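The Wall Is Finished, More or Less

Members who have used the Horkby Street reading room since February will know the long white panel by the coat hooks, which for most of its life displayed a fire notice and a great deal of tape residue. It now displays art. The fund set aside $1,000 for the job, and we spent $100 of it, nearly all on a print set from Nomier and a tub of adhesive putty whose label promises it will never mark a wall. We have read that label before, on the tub that gave us the residue.

The posters are blue, with leafy plants in thin white line and flat circles in navy and mustard orange. Opinion at the last tea was divided on which plant they are meant to be. One camp says fern. The other camp says it doesn't matter, in the tone people use when they also think it's a fern.

Hanging them took an afternoon and two spirit levels, which disagreed. We went with the older one.

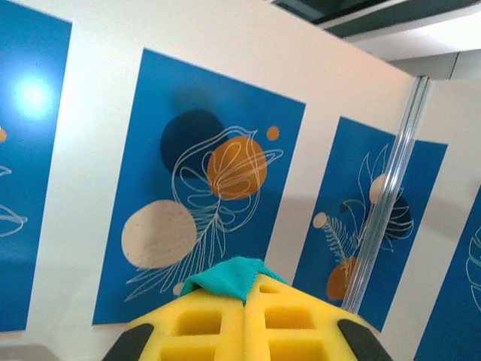 Glossy paper shows every thumb, so please keep yours to yourself - the same goes for damp umbrellas, which belong in the stand. Dusting is on the Dusix rota from now on, between the windowsills and the radiator. A dry cloth, please, and no spray. The last person to use spray on anything in that room took the gold lettering off the Chou atlas.

The remaining $900 goes back to the fund, where it will be spent on the boiler like everything else.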